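7 February 2025

In by half eight. The heating was on for once. Telmo Nieto had left the log sheet from last night on my chair with the bad runs ringed in pencil, so the first hour went on reading those and working out which ones to keep.

We are still on the stacking task for Drisance. It is the same as it was in September: put the green block on the yellow block inside the tray, let go, move the hand away. What has changed is how the training set is made. The old set was 1000 demonstrations, all done the same way, with the blocks starting in much the same spots. The new one is 900, and in each of them the person driving the arms has to start from a layout drawn by the script. Telmo thinks the spread matters more than the total. I was not sure of that before Christmas and I am more inclined to believe it now.

Spent the morning on start positions. Green outside the tray on the left, yellow inside, is the layout that gave Dreten most trouble. (Dreten is the old policy, Drirnum the new one. Seixas chose the names and I have stopped arguing.)

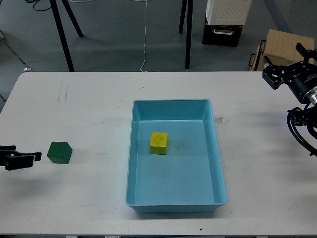
Left-hand start, green block on the table and yellow in the tray.

Ran Dreten first so that we had a fair comparison on the same day with the same lights. 30 trials. It does the reach well enough, but it tends to close on the block at whatever angle it arrives, and if the block is turned a little it gets pushed along the table. After that the arm goes over to the tray with nothing in it and does the rest of the task anyway. Success was 54 per cent on Telmo's earlier count, and I saw no reason today to change that.

Lunch at the desk. Had a long call with Seixas, who wants the results table by the end of the month and also wants an extra column for time per trial. I said we have the times but they are not comparable, as the speed limit was changed halfway through the autumn. She said to put a note under the table. I will put a note under the table.

Drirnum in the afternoon. The pick is plainly better. The part I wanted to look at was the placing, as that is where the smaller data set ought to hurt if it is going to hurt anywhere.
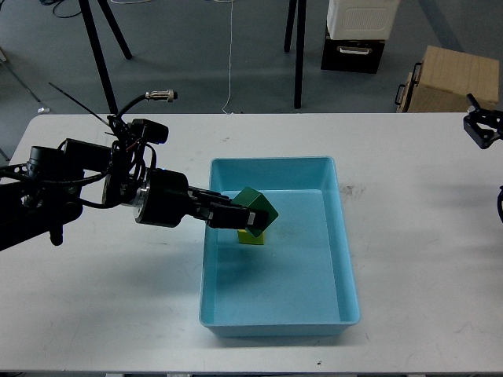 Placing depends on how the block is held, and I don't think we have been recording that properly. Our sheet has a box for "grasped" and a box for "placed" and nothing in between. A block can be in the fingers with one corner up and one corner down, as the green one is here right above the yellow, and on our sheet that is a tick for the grasp, the same as if it were held level. Then if the stack fails we write it down as a placing error, when the trouble may have begun with the pick. I have added a third box, "held level, yes or no", to be filled in when the hand is over the tray. Telmo agrees but points out that we can't fill it in for the old runs without going back through the recordings. He is right, and I suppose that is next week's job.

Stopped at five. I have not worked out a figure for Drirnum yet and do not want to until the new box has been used on a full batch.

To do: print new sheets. Ask Seixas if the table can wait for the regraded runs. Check that the script is not giving too many starts near the rim of the tray. Find out who has the key to the store cupboard.

Home on the late bus, soup, bed early.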